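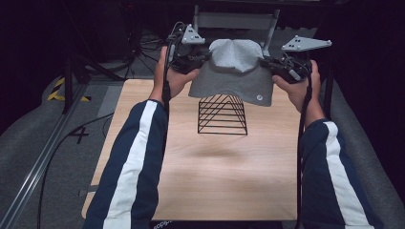

*A gray baseball cap with a slightly darker brim.*

# Why Do Hats Have Brims?

By Mamta Maurya

Your head is in a terrible position. It sits on the very top of you, so it gets the sun first, the rain first, and whatever the pigeons are dropping first. People worked this out a long time ago and started putting things on their heads. Some of those things were sensible. Some had entire stuffed birds on them. We will stick mostly to the sensible ones.

## The two main parts

Most hats have a **crown**, the part your head goes into. You do not have to be royalty to wear one, which must annoy actual kings.

Many hats also have a **brim**, the part that sticks out. On a baseball cap the brim is only at the front, and some people call it a bill, a visor, or a peak. That makes four names for one flap.

## What the brim is up to

A brim makes shade. Light from the sun travels in straight lines and can't bend around a brim to find your nose. When the sun is high, a fairly small brim can shade a lot of your face. When the sun is low, in the early morning or evening, the light slides in underneath and gets you anyway. Your brim has not broken. The sun has simply moved to where your hat isn't.

Shade helps you see, too. Bright light coming straight at your eyes makes you squint, and it is hard to catch a ball while squinting. Ask any outfielder who has been hit on the shoulder by a ball they were "just about to get."

## Big brims and little brims

A farmer's straw hat has a brim that goes the whole way around, so it shades the ears and the back of the neck. This is useful if you spend the day bending over beans.

So why doesn't everyone play baseball in a giant straw hat? Try running in one. Air pushes up under a wide brim, and soon you are chasing your hat instead of the ball. A short, stiff brim at the front catches less wind and leaves you room to look sideways.

Every year at the August fair in Floltuno there is a Biggest Brim contest. Last summer's winner wore a brim 43 inches across. He had a lovely cool face and could not get into the snack tent.

## Hats with no brim at all

A knitted winter hat has no brim and doesn't want one. Its job is to keep warm air near your head. The yarn is full of tiny gaps, and the air trapped in those gaps is slow to carry heat away. Your head makes the heat. The hat only holds on to it, then takes all the credit.

You may have heard that most of your body heat escapes through your head. It doesn't. An uncovered head loses heat much as any other uncovered part of you would. It's just that people remember their pants more often than their hats.

## Try it: the brim test

You will need a flashlight, an orange, some stiff paper, scissors, and tape.

1. Draw a face on the orange. It can look worried.
2. Cut a half-moon of paper and tape it above the eyes.
3. Make the room dark and hold the flashlight high up. Find the edge of the shadow on the face.
4. Lower the flashlight slowly and watch the shadow climb.
5. Swap in a wider half-moon and do it again.

At what point does the light reach the eyes? Does the wider brim hold out longer? Can you tape on a brim so big that the orange falls over? (Mine rolled off the table and under the stove, where it was in excellent shade.)

## Words to know

**Crown:** the part of a hat that covers the top of your head.

**Brim:** the part that sticks out and makes shade.

**Milliner:** a person who makes or sells hats, especially hats for women. Good at pins.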